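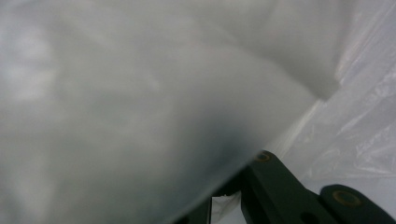
What kind of plastic should go over furniture and boxed goods in a storage unit?

Two weights work better than one. A heavier translucent sheet goes over large flat surfaces such as tabletops and mattresses, and a thin clear film goes around anything with corners, handles or loose parts. The heavy sheet keeps dust off and can be folded and used again. The thin film follows the shape of the object but tears on the second or third use and should be treated as scrap after that.

Wrapping and covering: notes from the Nisville store

This page belongs to the packing section of the Flilcombe storage notes. It covers the sheet plastic used on unit 19 at Nisville, where the contents of a four-room apartment were packed for a stay of 6 months. The inventory ran to 923 items, most of them kitchen goods and books. The furniture was covered last.

Gallery

Translucent white sheet with clear plastic to the right. The white sheet hangs in broad, soft folds and hides most of what is behind it. The clear plastic takes a fine crease wherever it is handled, and the creases catch the light.

Notes on the covering

Cut the sheet with an overlap of 4 inches on every side. Less than that and the edge rides up when the next piece is moved in beside it.

Do not tape plastic to a finished wood surface. Tape plastic to plastic, or tie it with cotton cord. The Fiore cabinets were tied at the top and again just above the feet.

Leave the bottom open on upholstered pieces. A sealed sofa holds whatever moisture it went in with, and Nisville is damp from November on.

Clear film is hard to read through once it has been wrapped more than twice. Labels go on the outside, on the side facing the aisle – never on the top, where the next box will cover them.

Translucent sheet needs a label in every case. Dark objects show through it as a shadow and pale ones may not show at all.

Fold used sheet with the dusty side in. Store it flat. Rolled sheet keeps its curl and will not lie down over a tabletop.

The Drestow unit was packed with film only, and the film on the table edges had split by January. Those edges now have cardboard strips under the plastic.

Related pages: Box sizes and weights. Labels and inventory sheets. Mattresses. Returning a unit.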